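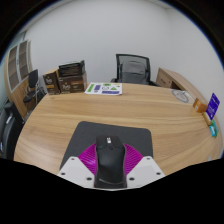 Wuver Completes First Comparison of Soft Ribbed and Rigid Fingers on Hand-Held Gripper

DERKDALE, August – Wuver, a maker of end-of-arm tooling for light assembly and packing, has completed the first round of a comparison between soft ribbed fingers and rigid parallel fingers for two-finger grippers. The trial covered 788 recorded grasps on 16 everyday objects. Results will be used to set the finger geometry and closing force limits for the Clurnov gripper line.

All grasps in this round were made with a hand-held version of the gripper instead of an arm. An operator guides the tool to the object, closes the fingers, lifts, moves and releases. Finger position and camera images are logged for each grasp. The hand-held tool and the arm-mounted tool share the same finger mounts, so a finger set can be moved from one to the other without a new adapter.

Test method

The trial followed the Janjua procedure, Wuver's internal method for comparing finger sets. Each object is presented on a bare wooden tabletop in ordinary office lighting. The operator approaches from above and behind the object. A grasp is logged as complete if the object is lifted clear of the table, carried to the target position and set down without slipping out of the fingers. A grasp in which the object rotates in the fingers but does not fall is logged separately.

Before any data are kept, each operator makes 20 practice grasps with the finger set under test. Finger sets are inspected after every 100 grasps for torn ribs, loose fasteners and changes in the gap between the closed fingertips. The order of the objects is changed between sessions, and operators are not told the results of earlier sessions.

The objects were chosen for shape and surface. They include small cardboard boxes, flat packets, carded goods and desk items. A computer mouse was included because its sides curve in two directions and because the shell offers few flat areas for a rigid finger to press against. The target position for the mouse is the mouse pad. 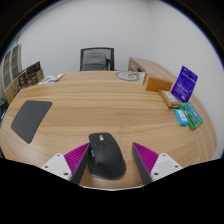 Wuver Technical News – Issue 16

The mouse was the object on which the two finger types differed most. Soft ribbed fingers conform to the flank of the shell as they close, and the contact area grows with closing force. Rigid fingers touch the shell along a narrow line. With the rigid set, operators more often logged rotation during the lift, mainly when the fingers closed behind the widest part of the shell. On the ribbed set, rotation was less frequent, and small errors in approach angle had less effect on the outcome.

The rigid set performed better on flat packets. Thin edges can enter the space between two ribs on the soft set, and the packet may then stay attached to one finger on release. Operators also reported that the rigid set gave a clearer sense of when contact had been made. Cardboard boxes showed no useful difference between the two sets.

Side clearance was recorded as a separate item. Soft fingers spread outward when loaded and need more free space beside the object. On a crowded table, this limits the approach directions that can be used. The next finger design will have a shorter rib section to reduce the spread at the base.

Camera view

The wide-angle camera on the tool keeps both fingers and most of the work surface in view throughout a grasp. The wide view bends straight table edges into curves, and this has to be corrected before distances can be measured from the image. For the present trial, images were used uncorrected to judge contact and rotation only.

Finger color was also reviewed. Magenta pads are easy to separate from pale wood and from dark objects, both by eye and by software. Glossy highlights on the ribs caused occasional errors in the software's finger outline. A matte finish will be tried on the next batch of pads.

Controller settings

The closing force limit was held constant within each session. A higher limit reduced slipping on the rigid set but marked the surface of the softer cardboard boxes. On the ribbed set, raising the limit past the middle of the range brought little further gain – the ribs were already fully bent against the object. Wuver will therefore ship the Clurnov controller with separate default limits for the two finger types. Users will be able to change both values.

Limits of the results

The trial was carried out by hand at one site. Hand-held grasps include small corrections by the operator that an arm would have to make under program control. The results compare one finger set with another under the same conditions and should not be read as success rates for an automated cell. Oily, wet and heavy objects were outside the scope of this round.

Next steps

A second round will repeat the procedure with the same objects and with the fingers mounted on an arm. The mouse and the flat packets will be tested first. The second round will also compare the present camera position with a lower one, closer to the finger mounts.

A test report with the object list, the logging rules and the inspection record is available on request from the Wuver applications desk in Derkdale. Customers who wish to have their own parts included in the second round may send samples to the same desk, with a note of part weight and any surfaces that must not be touched.

About Wuver

Wuver designs and builds grippers, fingers and controllers for light assembly, sorting and packing. Its products include the Clurnov line of two-finger electric grippers. Design and testing are carried out in Derkdale.

Press contact: Wuver Press Office, Derkdale

– End of release –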